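Plirkimero：联合军演公开声明数据集

说明文件

先说清楚这里有什么

Plirkimero收录东欧各国政府、军方新闻处和官方通讯社就联合军事演习发布的公开声明，共685条。每条记录对应一份声明，不对应一场演习。这个区别看上去很小，可是把我们的早期测试版拿去用的人，大多数都在这里栽了跟头：把声明条数当成演习场次，画出一条漂亮的上升曲线，然后宣布该地区军事活动急剧增加。曲线涨上去，很可能只说明某个新闻处换了一位勤快的编辑。

数据由Bozsik工作组整理，维护人是Shoaib Minhas和Tamás Pintér。我们两个人都不是军人，也没有接触过任何非公开材料。有人来信问我们能不能“侧面核实”某支部队的调动，答复一律是不能。

如果您只打算读一段，请读“不该拿它做什么”。

文件

发布包里有4个文件。

statements.csv：主表，一行一份声明。
sources.csv：来源表，列出发布机构、栏目、语种和我们对其存档情况的评价。
links.csv：声明之间的关系，例如更正、转载、引用、翻译。
codebook.txt：编码手册，包含全部取值和判例。

所有文件使用UTF-8编码，逗号分隔，文本字段加双引号。用电子表格软件直接打开时，日期列有可能被自动改写，西里尔字母也可能变成乱码。遇到这种情况请先检查导入设置，再给我们写信。

主表字段

statement_id：声明编号。编号只保证唯一，不表示时间先后。删掉的编号不会重新启用，所以看到缺号不必惊慌。

source_id：来源编号，与来源表对应。

published：发布日期，以原网页标注为准。原网页没有标注时留空。我们见过一些整理者拿抓取日期来补发布日期，这种做法会让某些机构显得反应极其迟缓，另一些则仿佛能预知未来。我们宁可留空。

lang：原文语种。同一份声明有多个语言版本时，各立一条，并在关系表中标为翻译。别急着合并。不同语言版本之间的出入，往往比声明本身更值得看。俄文版写“训练”，英文版写“检验战备”，究竟是译者随手一写还是有人授意，我们不知道，也不打算猜。

exercise_label：声明中给演习起的名字，照录原文。没有名字的写none。请注意，同一个名字可以被用在不同年份、不同地点、不同规模的活动上。反过来，同一场活动在不同国家的声明里也可能叫两个完全不同的名字。

claimed_troops：声明所称的参演人数，照录原文写法，包括“至多”“超过”“若干”之类的修饰。这一列是文本，不是数字。我们知道这很不方便，这是故意的。

claimed_troops_num：从上一列里提取出来的数值，只在原文给出明确数字时填写。原文写“超过某数”的，此列留空。Minhas原本主张把下限填进去，Pintér反对，争论记录在编码手册里，最后按反对意见办。

claimed_purpose：声明所称的目的。取值包括防御、反恐、维和、救灾、检验战备、接收装备、其他、未说明。绝大多数声明自称防御。如果您的模型发现“防御”与任何东西都不相关，那大概是正确的结果。

directed_against：声明是否表示演习针对某个第三方。取值为明确否认、明确承认、未提及。明确承认的记录少得没法做统计，请别硬做。

location_text：地点原文。

location_level：地点的精度，分为靶场、城镇、州或省、国家、未说明。我们不提供坐标。早先有人自行补了坐标，把写到“该国西部”的声明统统放在省会的市政厅上，于是地图上出现了一处规模惊人的军事集结地。

announced_before：声明是在演习开始之前、期间还是之后发布，以声明自己给出的日期推算。声明没有给出演习日期的，写unknown。

edited_later：网页在首次存档后是否发生变化。取值yes仅表示我们保存的版本之间存在文字差异，可能是改错别字，也可能是删掉了整支部队。具体差异请看notes。

notes：编码员备注。语气不统一，没有清理。

材料从哪里来

收集方法很普通。我们先列出各国国防部门、总参谋部和官方通讯社的新闻栏目，再用一份关键词表检索，然后由人逐条阅读，决定收不收。关键词表在编码手册末尾。这份表的毛病是，它只能找到用了这些词的声明。有的新闻处近来喜欢把联合演习叫作“经验交流”“联合课目”或者“伙伴周”，不含“演习”二字，我们补过几次，肯定还有漏的。

抓取和存档用的是Drorketix，一个我们自己写的小工具，功能只有定时保存网页和比较文本。它不会执行网页脚本，因此凡是把正文藏在脚本里的网站，覆盖都很差。来源表的archive_quality一列写明了这一点，取值为poor的来源，请不要用来论证“该国很少公布演习”。它也许公布得很勤，只是我们没抓到。

托管由Jaltel提供。Jaltel没有参与选题、编码和审阅，也没有向我们提出过内容上的要求。读者当然可以不信，我们自己读别人的资助声明时也是半信半疑的。

收录标准

一份材料要进入主表，须同时满足下面的条件：由政府部门、军方或官方通讯社发布；公开可读，不需要登录；提到两国或更多国家的武装力量共同参加某项训练或演习；有可以引用的原文。

以下材料不收：

社交账号上的帖子，除非被官方网站全文转载。
电视访谈里的口头表态。发言人嘴上说的和新闻稿里写的经常对不上，混在一起就没法比了。
议会辩论记录。
匿名军方人士透露的任何内容，不论刊登在多么体面的报纸上。
只谈装备采购、不谈共同训练的合同公告。
卫星图像分析。这类工作有人做得很好，我们做不来。

边界上的情况不少。比如一份公告宣布成立联合训练中心，同时顺带提到将来会在那里办演习，收不收？现行规则是，声明里必须出现一次可以辨认的演习，光有“将来会办”不算。因此，研究常驻设施的人会觉得本数据集缺东西。确实缺。

编码过程

每份声明由2名编码员各自编码，互相看不到对方的结果，之后逐字段比对。不一致的地方先由双方协商，谈不拢的交给没有参与该条编码的维护人裁定。裁定结果连同理由写进备注。

一致性系数没有放在本说明里。原因很简单：像“语种”这样的字段谁来填都一样，把它们平均进去，总系数会高得好看，却什么也说明不了。真正难填的是claimed_purpose和directed_against，这两个字段的原始分歧记录可以按条查看，请自己算。算出来觉得太低，就不要用这两列。

编码员能读俄文、波兰文、匈牙利文和英文。其他语种的声明先经机器翻译，再由编码员对照原文中的数字和专名核对。对照数字和专名能抓住的错误有限，语气、情态和“可能”“将会”之间的差别，多半是抓不住的。凡是经过机器翻译的记录，备注里写有MT字样。涉及措辞分析时，请把这些记录排除。

已知问题

关于人数。声明所称的参演人数是政治数字。有些国家在人数达到某个水平时要履行通报义务，于是公布的人数常常停在那个水平以下一点点。也有的国家喜欢往大里说，把后勤、民防甚至参加开幕式的学员都算进去。两种倾向在同一张表里并存，方向相反，谁也抵消不了谁。求平均值没有意义。

关于拆分。一场大型演习可以在公文上拆成若干场互不相干的小型演习，各有各的名字，日期碰巧重叠，地点碰巧相邻。主表按声明原样收录，不做合并。关系表里有一种关系叫possible_same，表示编码员怀疑它们是同一场活动。请注意possible这个词。它是怀疑，没有证据支撑到可以下结论的程度，引用时请不要把它删掉。

关于沉默。没有声明不等于没有演习。反过来也要小心：有声明也不等于演习真的办了。我们见过宣布之后再无下文的活动，可能取消了，可能推迟了，也可能照常进行而没人再写稿子。数据集里没有“是否实际举行”这一列，因为我们没有办法填。

关于转载。官方通讯社之间互相转载很频繁，转载时会改标题、删段落。我们尽量在关系表中标出来，但如果两家都没有注明出处，谁先谁后只能看时间戳，而时间戳是可以改的。

关于消失的网页。有些原始网址已经打不开。存档文本还在，由于版权方面的顾虑，没有放进发布包。需要核对某条记录的，可以写信说明编号和用途，我们会提供相应段落。请不要一次索取全部，我们不会给。

关于我们自己。维护人都在欧盟国家受的教育，平时读的分析文章也多来自同一个圈子。编码手册改过2轮，每一轮都发现有些判例对一方的套话特别敏感，对另一方的套话视若无睹。例如，一国声明里的“兄弟般的合作”早早就被列为修辞用语，另一国声明里的“共同价值”却过了很久才有人提出来。现在两者都列进去了。还有哪些没有列进去，恰恰是我们看不见的部分。

不该拿它做什么

不要用来预测军事行动。已经有人试过把声明频率输入模型，输出一个“冲突风险指数”。从声明到意图，再从意图到行动，中间每一步都缺数据。这样的指数只会反映新闻处的排班。

不要用来给国家排“透明度”名次。发稿多的国家未必透明，也许只是稿子写得多。

不要用来核实某支部队在某一天身处何地。

不要把claimed_troops_num求和。我们在审稿时见过这样的表格，同一场演习被参演各方分别公布，人数被加了好几遍，结论是该地区驻扎着一支并不存在的大军。

不要截取单条备注当作我们的结论发表。备注是工作笔记，里面有猜测，有抱怨，也有事后证明是错的东西。

它大概能做什么

可以比较同一场演习在不同国家声明中的说法。可以观察某一机构措辞随时间的变化，前提是该机构的存档质量过得去。可以找出发布后被改动的声明，再自己去追查改动的缘由。也可以拿来上课，让学生看看一份官方新闻稿里有多少句子没有说任何事情。

再往上的用途，请先说服自己，然后再来说服我们。
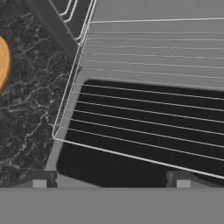
Bozsik，2020年2月19日星期三

本次发布为首个公开版本，此前流传的测试版请停止使用。测试版的claimed_purpose一列把“检验战备”和“防御”合并在一起，这是Minhas在赶进度时做的决定，Pintér当时没有看出来，所以责任各占一半。依据测试版得出的结论，凡涉及演习目的的，都需要重算。我们给能联系上的使用者发了信，收到的回复不多。

与测试版相比，主要改动如下。

claimed_troops改为文本，数值另列。
新增location_level，删去由外部贡献者补上的坐标。
新增edited_later，但仅覆盖存档质量不为poor的来源，其余留空。留空不代表网页没有改过。
关系表中的same全部降级为possible_same。原先标为same的那些，复查时找不到足够的依据。
删去一批只谈采购的公告，对应编号作废。
来源表补上栏目名称。有的机构把同一条消息放在“新闻”和“活动”两个栏目下，内容略有出入，以前混作一处。

没有改的地方也交代一下。有使用者建议增加“可信度评分”，给每份声明打分。我们讨论过，没有采纳。打分的依据只能是编码员对发布机构的印象，把印象写成小数，读者就会当成测量结果。也有人建议按阵营给来源分组，方便画图。阵营归属会变，有些国家同时参加两边的演习，分组之后这些情况就看不到了。想分组的人可以自己在来源表里加一列，并在文章中写明是自己加的。

更新安排

下一次更新计划在6月。计划的意思是我们想在那时候做完，没有别的含义。更新内容包括补录一批漏掉的“经验交流”类声明，以及重新核对带有MT字样的记录。如果届时找不到能读相应语种的编码员，后一项会顺延，在更新说明里会写出来。

历史版本都会保留。引用时请写明版本，否则别人没有办法复查。只写“据Plirkimero数据”而不写版本的文章，我们收到询问时无法替作者解释。

更正与投诉

发现错误请写信，附上声明编号、字段名、您认为正确的取值和原文依据。光说“明显不对”是不够的。有几封来信言辞激烈，指责我们偏向某一方，读完之后却不知道该改哪一行。

发布机构本身也可以要求更正。处理方式与其他来信相同：拿得出原文就改，拿不出就不改，往来信件的摘要会写进备注。要求撤下某条声明的，原则上不撤。声明既然公开发布过，记录它发布过就没有什么不妥。

若同一处错误有多人来信，致谢名单按收信先后排列。不愿意列名的请在信里说一声。

使用条件

可以自由使用、修改和再分发，须注明出处和版本，并说明做过哪些改动。衍生数据如果合并了记录、补了坐标或者估算了人数，请换一个名称，不要继续叫Plirkimero。这一条写得比较硬，是吃过亏之后加上的。

声明原文的权利归各发布机构所有，本数据集只引用必要的短句。

建议引用格式

Shoaib Minhas、Tamás Pintér：Plirkimero联合军演公开声明数据集，首个公开版本，Bozsik工作组，2020年。

暂缺的部分

编码手册中关于多国演习“主办方”如何认定的判例还没有写完。主表里原来有一列host，这次没有放出来，因为同一场演习常有不止一国自称主办，而我们现有的规则每次都偏向先发稿的那一个。已经从测试版里下载过host列的人，请把它删掉。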